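Visit to the Gerkoter open day, Plemness
2025-02-05

Doors opened at 8 and the hall filled up slowly. Gerkoter shows its garment work on the ground floor: sorting first, then folding, then packing. I skipped sorting and went straight to the folding room, which is plain, with white tables and a gray floor.
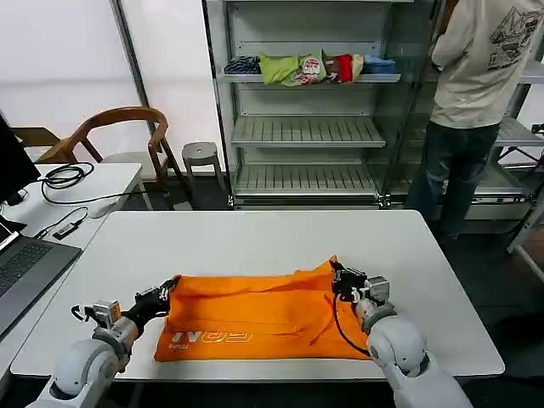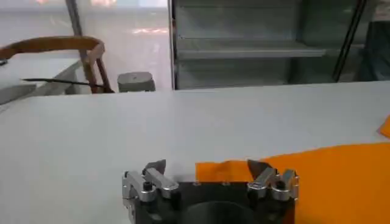
Orange fabric on the white tabletop.

Parking is 4 a day, paid at the gate. The packing area takes 25 visitors at a time, so I waited in the hallway and read the Lada catalog, all 629 items of it. Stępień had a table by the exit with sample bags and price lists. Coffee was free, lunch was not. The next open day is in April, and sign-up is at the front desk.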